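Report on a Visit to the Lirkuvura Household Handling Project, Clilden

On September 1, 2025 a delegation from Lalwood visited the robotics laboratory at Clilden to learn how the Lirkuvura project teaches two-handed kitchen tasks to a humanoid robot. The delegation was received by the project lead, Lucrezia Bianchini. This report was prepared by Ineke Stevens for members who could not attend.

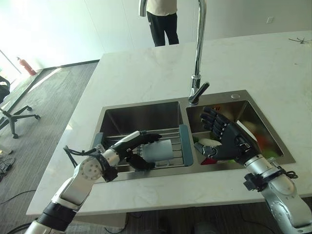
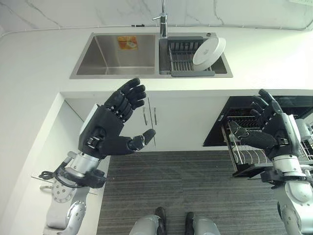
The method

The project studies learning from demonstration. An operator guides both arms of the robot through a task at a sink unit, and the movements of the arms and fingers are stored together with the view from the head camera. A control program known as Au is then trained on the stored demonstrations and asked to carry out the same task alone.

Ms Bianchini explained that the group had at first trained Au on whole tasks, from the first reach to the final placing of the object. The present method divides each demonstration into short stages, and the program must judge for itself when one stage is complete. A cup lying on its side, held above a wire rack in the left basin, is typical of the difficult stages, as the fingers close over part of the object and hide it from the camera. The free hand is recorded in full even when it takes no part, so that the program also learns to keep it clear of the work.

The result

The group has collected 2000 demonstrations. In its most recent trial, whole-task training led to 13 successful placements in 35 attempts. The visitors were told that training by stages had raised this figure, but that the second series was still being checked and would not be released before December. The delegation considered this a proper caution and did not press for the number.

Failures are written up in the same detail as successes. Most of those shown to us in the records concerned plates, where the hand had met the rim at a poor angle and could not correct itself.

Discussion

Members asked whether a program trained at one sink could be used at another. Ms Bianchini replied that this had not yet been tested. The group intends to change the position of the racks first, and to move to a different kitchen only when those results are understood. A question on the cost of operator time was left for written reply.

Further contact

Clilden has offered to receive a second party from Lalwood once the December figures are available. Members wishing to take part should give their names to Ineke Stevens, stating whether they have attended a previous visit.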